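Stircombe Laundry Room: progress report to Plonisix
5th August

Since February we have spent £1,872 of the grant, most of it on things that sound dull when read aloud. The drain is done. The second dryer has been moved away from the wall it was slowly cooking. Attendance at the folding sessions has settled at 17, which pleases us, given that the activity on offer is folding.

You asked in your last letter for "evidence of progress on small items". Small items remain our weak point. Towels are under control and sheets are at least no longer feared, but socks arrive in singles and leave the same way, and the Lý method (lay flat, match cuffs, fold once, stop fussing) has been adopted by everyone except the people who do most of the socks. We now sort on a bare wooden table, a great improvement on the old heap. 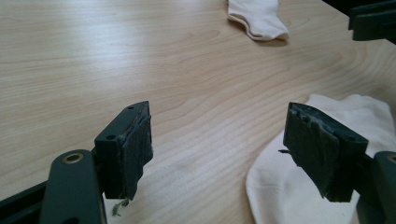
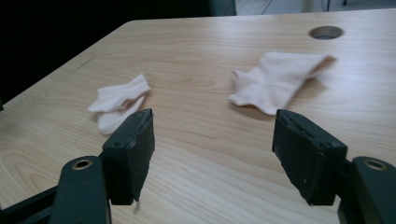
Pale wood, pale cloth.
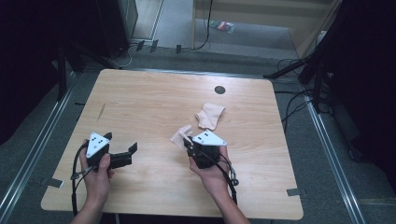
Hường Lã disagrees with the paragraph on socks and has asked for her view to go in. She thinks the Lý method is fine for pairs and useless for anything already crumpled, and that we should smooth first and match afterwards, even if it takes twice as long. She would also like it recorded that she said this in February.

We have agreed to try it her way for 4 weeks. The remaining money is meant for shelving from Vutport, whose quote covers delivery to the kerb and, as far as we can tell, no further. We would like your permission to put 2 of the shelves in the corridor, as the room itself has run out of wall.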